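Home Explore Notifications Lists Profile

Orkmont Robotics Notes
@orkmont_notes

Spent October moving our two-handed kitchen tasks off the old planner and onto Medeiros. Short thread on what changed.

The old planner treated each arm as its own problem and merged the paths at the end. Fine for one hand. With two hands it would stall whenever both wanted the same bit of counter.

Medeiros plans both arms together over a 2 second window and replans at 10 Hz. It's slower per step, but the stalls are mostly gone.
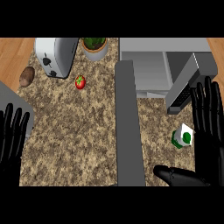

The finger contacts were the harder part. We were closing on the object mesh, and the mesh was off by 3 mm on one axis. Every grasp failed the same way -- thumb lands first, object tips.

Fixed the mesh export and reran the full set in sim. 119 episodes, no planner timeouts. Grasp failures still happen, mostly on small round things.

Next is domain randomization on the countertop textures. The perception model has only seen one granite and I don't trust it yet.

Config files go up on the Kuremik repo once I clean out the hardcoded paths.

More from this account
Why we dropped the depth filter
Flenden sim build notes
Logging joint torques without filling the disk

Terms Privacy Contact Back to top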